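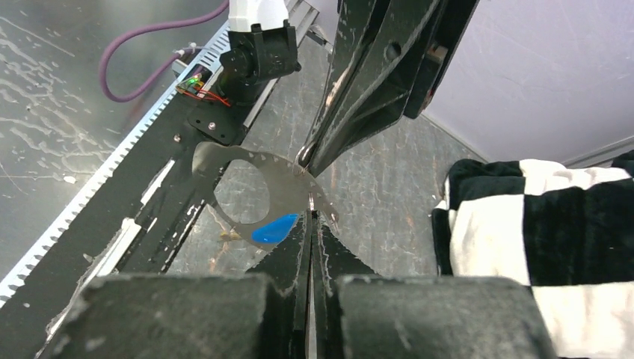

Subject: Re: [cirkbridge-manip] Handover set, how many more do we need?

Replying to the list because I got the same question off-list twice, and I'd like to be talked out of my position in public if I'm wrong.

I went through the first 80 episodes of the two-arm handover set last night, all three views, start to finish. I don't think we should record up to 800 the way we're going. I'm not saying the data is bad. I'm saying I can't tell if it's good, and the plan as written won't help me find out.

The moment that matters in this task is short. Both grippers are at the thin part, one is about to let go, and everything before that is arms getting into place. In most of the episodes I watched, the getting into place takes up nearly the whole recording. A model can score nicely on that and learn next to nothing about when to open the fingers. Brurley reported a low action error on their own handover set in December, and then the policy hung on to the part forever. I asked what their error looked like in the last second before release. They hadn't split it out.

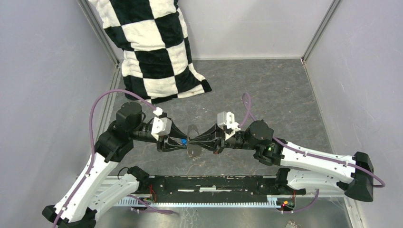
On April 7, 2021, Edin Dervishi wrote:

I think you're overthinking this. Every time we've added episodes the curve has moved the right way. The Mindton people had the same worries with their bin task, and more data fixed it. We have the rig set up, the operators are warmed up, and stopping to relabel costs us days we could spend recording. Can we just get to 800 and then look? If the release is still bad we can fine-tune on a smaller set.

Edin

Edin, which curve? If you mean validation loss, the 20 held-out episodes come from the same sessions as the training ones. Same enclosure, same gray floor, same black and white checks against the back wall. I'd expect that curve to go down if we trained on wallpaper. I also don't think "more data fixed it" is a fair reading of Mindton. They changed their cameras halfway through, and I never saw a run that separated the two.

What I'd like to see before anyone records another batch:

1. Mark first contact by the second gripper and the first opening of the giving gripper, in every episode. Two timestamps. I did 18 of them by hand and it was dull but quick.

2. Report error between those marks separately from everything else.

3. Hold out whole sessions, never single episodes.
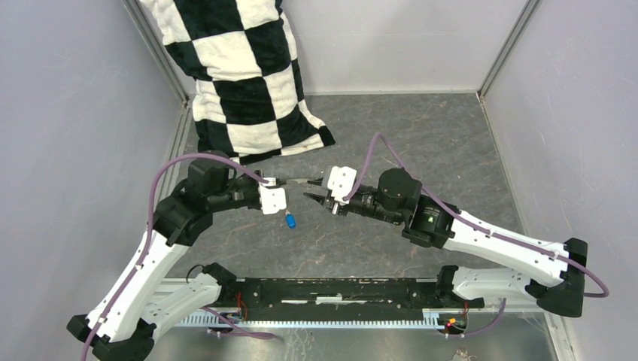

4. Keep the failed attempts. The current script throws out anything the operator flags, so we have no examples of a poor grasp being noticed and corrected. I understand why it was written that way. I still think it's a mistake for a task where two arms have to agree on something this thin.

5. Vary the direction. I counted, and left-to-right is nearly all of what we have. I'd bet the model treats the right arm as the one that receives, full stop.

Khúc's loader can already read extra timestamps, so item 1 needs no new code, only somebody's patience. I'll do the rest of the 80 if someone else checks a few of mine without looking at my marks first. If we can't agree on where the release starts, I don't see how the network is supposed to.

On fine-tuning later: maybe. We said that about the last set too, and the smaller set was never recorded.

If the split error comes back fine, I'll drop the whole thing and take a recording shift. I don't expect it to – but I've been wrong about this rig before, mostly about the wrist view, which I wanted to leave out and now find the most useful of the three.

Please reply on the list and trim your quotes.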